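The long way round with Hye-jin Byun

Kestville Ladies are not the sort of club that gets written about very often, and when I rang to ask whether I might come and talk to their former captain, the person who picked up the phone assumed I was after the men's side and gave me the wrong number. I got there in the end. Hye-jin Byun had put the kettle on before I'd found the doorbell, and had set out a plate of ginger biscuits and a carrier bag full of old match programmes, most of which we never got round to opening because we were far too busy talking.

She played at centre-half for Kestville for the better part of her adult life, first on the park pitches at Nitstead and later on the proper ground at Isham Road, and she stopped in January, after a home draw in sleet that she describes as "the least romantic goodbye you could ask for". She had told only two people beforehand. One was her manager, Josefina Urrutia. The other was her mum, who asked if this meant she could finally have the spare room back.

"It was full of boots," Hye-jin says. "Boots and shin pads and a net with one good ball in it and five bad ones. I don't know why you keep bad balls. You think, oh, that'll do for the garden. I've never had a garden."

She didn't start young, at least by the standards of the girls coming through now, who seem to be signed up for something before they can tie their own laces. Her first game was at secondary school, when a teacher needed one more body to make up the numbers and Hye-jin happened to be walking past with her bag on her shoulder. She was put at the back on account of her height and told to kick it if it came near her. It came near her a good deal. They lost heavily, and she went home and told everyone at tea that she was a footballer.
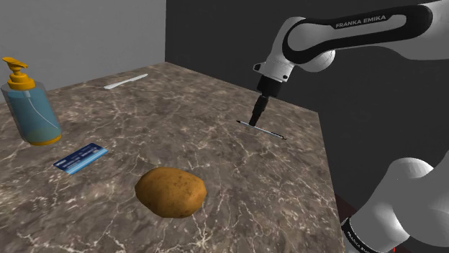

What followed was a long apprenticeship in mud. Nitstead's pitches sloped towards the brook, and any side kicking uphill in the second half had to have its goals in the bag by the break. There was one changing room with a curtain down the middle. Hye-jin remembers all of it with a fondness that I suspect has grown a little over the years, as these things do, though she's quite firm that the tea was dreadful.

"We had nothing and we moaned about it from start to finish," she says, laughing. "People say, oh, it must have been lovely, all playing for the love of it. Well, yes. But we'd have loved a hot shower as well! You can love the game and want a shower."

Urrutia arrived as manager when the club was bottom of the table and training with whoever could get off work. By all accounts (and I spoke to her too, on the phone, for nearly an hour) she was not an easy person to begin with. She wanted everyone there early. She wanted the back four to learn each other's walking pace, which meant laps of the pitch side by side, in silence, while the forwards fell about laughing.

"Hye-jin hated me for a month," Urrutia told me cheerfully. "She'll say she didn't. She did. She used to look at me as if I'd run over her bicycle. Then we kept a clean sheet away from home, and she came and sat next to me on the coach and asked what we were doing next week."

Hye-jin, when I put this to her, says it was closer to two months.

The armband came the season after. She hadn't wanted it, and says she gave it back twice before Urrutia simply stopped taking it from her hand. She wasn't a shouter. What she was good at, according to nearly everyone I've asked, was noticing: who had gone quiet, who was carrying a knock and pretending otherwise, which of the younger ones had come straight from a shift without any dinner inside them. She used to keep bananas in her coat pockets, and there are women in Kestville who can't see a squashed banana to this day without thinking of her.

Then there was the Barrientos Cup. I had promised myself I wouldn't start with it, and I'm rather pleased to have got this far down the page. Kestville had never been past the second round, and that year they reached the final, played at Isham Road in front of 1257 people, a figure Hye-jin knows by heart because it was read out over the loudspeaker and she thought it was a mistake. The usual gate was 27 and a few dogs.

"I looked up and there were people standing on the bank," she says. "On the bank! That's where we put the goals when they're mowing. And I thought, I don't know these people. I'd always known everyone at our games. I knew what they did for a living."

They won it by a single goal, late on, from a corner that Hye-jin didn't head. She is very keen that I get this right, as the story has changed over the years and she's now regularly congratulated on scoring it. She jumped, she missed, the defender marking her missed as well, and the ball went in off the knee of a substitute standing behind them both.

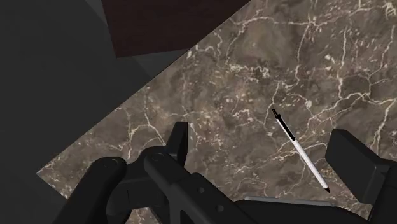

The part people ask her about least is the year after the Cup, and she thinks it was the hardest of the lot. Three of the side moved away, the crowds went back to the old faithfuls, and Hye-jin did her knee in a challenge she still maintains was fair. She was out for most of the season and found she didn't know what to do with her afternoons. A cousin had just put in a new kitchen and she spent a whole weekend there with her leg up, staring at the worktop, which was brown and grey marble with pale veins going off in all directions. "It looked exactly like the scan of my knee," she says. "I said so, and my cousin told me I was spoiling it for her." She took to coming along to training on crutches, and it was there, leaning on the rail with nothing to do except watch, that she started to see the game the way Urrutia saw it.

"When you're playing, you've only got your own little patch," she says. "I'd had years of my own little patch. Then I'm stood on the side and I can see our left-back's in the wrong place, and I think, goodness, how long has she been there? And Josefina says, since September."

She came back, of course. She played on for several more seasons, a bit slower and a good deal better placed, and she says those were the ones she enjoyed most. There was less running to be done once she'd learned where to stand. She also began taking the under-twelves for an hour before the seniors trained, and that hour has since swallowed up most of her spare evenings.

I asked whether she misses playing, and she took such a long time over it that we both had another biscuit. She doesn't miss the cold, or the drive home with a bag of ice strapped to her leg. She misses the five minutes in the changing room before going out, when everybody's talking too loudly and no one is listening. She's tried standing in there since, as a coach, and it isn't the same with a clipboard.

As for the under-twelves, they're a handful and she's plainly besotted with them. They have a tournament coming up at Nitstead, on the same sloping pitches, although there's a hot shower now and two changing rooms. She has already taught the back four to walk laps together, in silence. One of them asked her last week what it was for.

"I said, I'll tell you in a month," Hye-jin says. "And she gave me such a look. I rang Josefina the minute I got home."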